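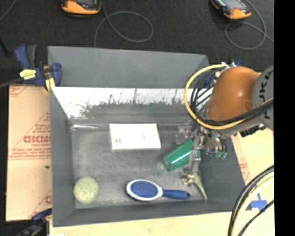

Hukwood, 5 May 2021

Filed under: Bath & Body > Reviews

My sister-in-law gave me a jar of the Staltik oat and honey hand cream back in March, and I've been meaning to write it up ever since. I'm usually suspicious of anything in a 500 ml tub (who has that many hands?), but I've been dipping into it morning and night and I still have a good third left!

It's thick - thicker than the Latham one I reviewed last winter - and you need a lot less than you think. The first evening I scooped out a big dollop and had to share it with my husband, my elbows and both heels. A bit the size of a pea is plenty. It sinks in after 2 minutes or so of rubbing, and then you can pick up a book without leaving prints all over the pages.

The scent is soft and a little like warm porridge, which I love, though Senga Munro from my walking group tried it and found it too sweet. She's gone back to her unscented Hinrichs and we're still friends.

Now for the grumbles. The lid is wide and slippery and a real nuisance to get off once your hands are creamy, and at $29 I'd have liked a pump. I also wish they sold a small tube for my purse.

Would I buy it again? Yes, and I've already put one aside for my mother, who gardens without gloves and won't be told.

Last updated: March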